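# Chapter 19. Licensure Examinations and the Release of Results

A licensing board has two duties on the day results are published: to report who has passed, and to report it in a form that can be checked. This chapter deals with the second. It assumes the reader has worked through the material on item writing and standard setting.

The running case is the Mastmont practical nursing examination, held each January. In the session studied here, 599 candidates registered and 536 sat both papers. The pass list was prepared by the board's examiner, Rainer Kleinschmidt, and audited by Ifor Lewis of the Skivstead registry.
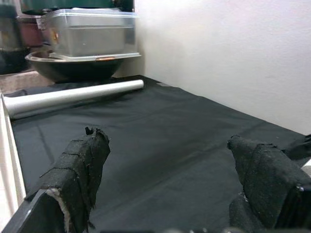 ## 19.1 Raw Scores and Scaled Scores

A raw score is the number of items answered correctly. Two forms of one examination are rarely equal in difficulty, so raw scores from different sessions should not be compared directly. A scaled score places both forms on a common scale – the passing point then keeps the same meaning from one session to the next.

Mastmont uses the Pritchard method, in which a block of anchor items is repeated across sessions. Anchor items are never released for review. If an anchor item is found to be compromised, it is dropped and the link between forms is computed again before any result is issued.

## 19.2 The Pass List

The pass list gives names in alphabetical order with no scores attached. Candidates who failed receive a private notice showing their performance by subject area. The Drukuvano school, which entered candidates for both papers, receives a summary by cohort only.

Absent candidates are excluded from the pass rate. The denominator is the number who completed both papers, and this must be stated wherever the rate is printed. 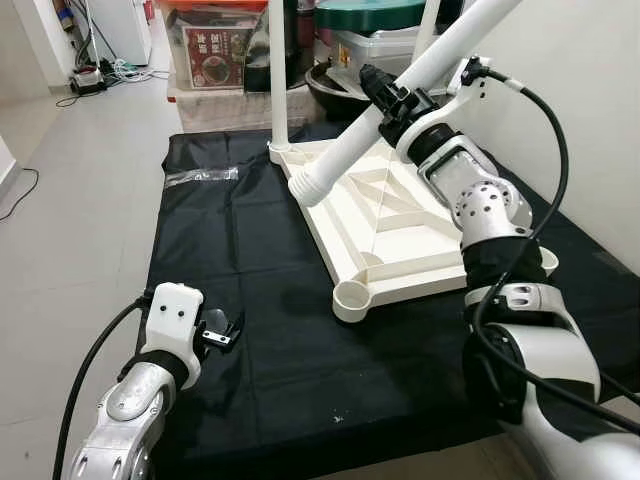
**Which figure is the denominator of the Mastmont pass rate?**

The denominator is 536, the number of candidates who sat both papers. The 63 who registered but did not complete the examination are reported separately as absent.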